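July 17, 2022
By Palesa Mthembu

Section 4: Working out your budget before you order

I wrote this part after buying our second arm, so learn from my spreadsheet! Grab a pencil and go through the steps in order.

1. Write down the jobs first. Ours were dishes, wiping down and rinsing at the sink. Wet jobs cost more than dry ones - you'll want spare cables and covers on the list from day one.

2. Measure your bench. Tivside's base plate needs a clear run of 137 cm, and I'd check it twice (Riaan didn't, and we paid the freight both ways).

3. Price the arm and the mount separately. Quotes from Drundia bundle them, so ask for the split.

Note: Lead time was 18 weeks when I ordered in February. Plan your labour around that.

4. Put aside about $500 for grip bits - pads, tape, spare jaws, the odd roll of paper towel. It sounds like a lot until you've started handling slippery plastic.

Caution: Don't order a longer cable just to be safe. Extra slack has to go somewhere, and near a tap that's a nuisance. Have Pravesh or whoever does your wiring mark out the route before you pay for anything. 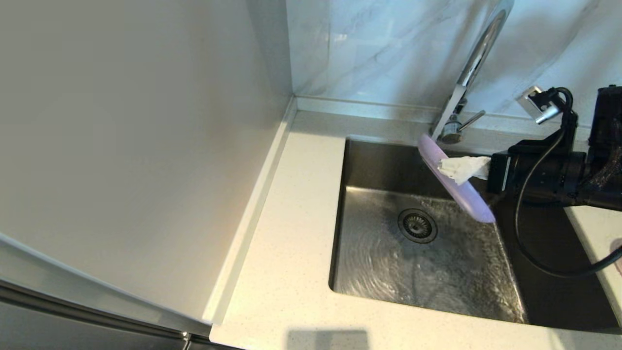
5. Add a line for water and cleaning time. I left it off my first budget and Marthinus spotted it straight away, bless him.

6. Get the whole lot signed off in one go, mount and spares included. Going back for a second approval took me longer than the first one did.

If you're leasing through Tastlow, skip step 3 and go on to Section 5.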